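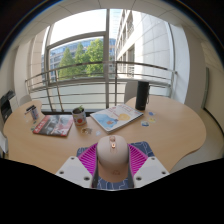 Susgate Desk Objects: data card

Susgate is a set of pictures of small things on tables: computer mice, books, potted plants, mouse pads and similar items found where people read and work. It is kept as a plain folder of files with one notes table. Version 2 replaces the first release, which should not be mixed with it because the item names changed.

What is in the set

The release holds 1,000 pictures of 93 items. Most items show up in several arrangements. A beige-pink mouse with a copper-colored scroll wheel, for instance, goes with a dark slate-blue mouse pad with thin pale lines, a large white-covered book and a small green plant in a can.

Tables are part of the set too. The light wood-toned one with curved, lobed edges is listed as "table, lobed" in the notes. Straight-edged desks are listed as "table, plain."

How items are named

Each item gets a short name made of the kind of thing, then its main color, then one detail if two items would otherwise share a name. Examples:

mouse, beige-pink
mouse pad, slate-blue, pale lines
book, white cover, large
can planter, patterned label

A can used as a plant pot is a planter, and the plant in it gets its own row. A mouse on a pad is two rows. Books are named by cover color and size, never by title, as many titles are too blurred to read.

Colors were the hardest part. Pale pink, peach and beige drift into each other under warm lamps, so we settled on one name per item and kept it for every picture. If an item has a second shade — a deeper lower shell on a mouse, say — it goes in the remarks column.

Folders

Coughlan: tables with books and plants
Altum: plain desks, mostly mice and pads
Nanix: mixed items, 300 pictures, not yet checked a second time

The folder names are only labels and say nothing about the items inside.

Known gaps

Keyboards are missing. Black mice are overrepresented in Altum. Small lettering on labels and covers is often unreadable and is left blank in the notes. Plants were named only as "plant, small" or "plant, large."

Changes in version 2

Planters split from plants. "Mat" renamed to "mouse pad" everywhere. Duplicate rows removed in May. The remarks column is now plain text with no codes.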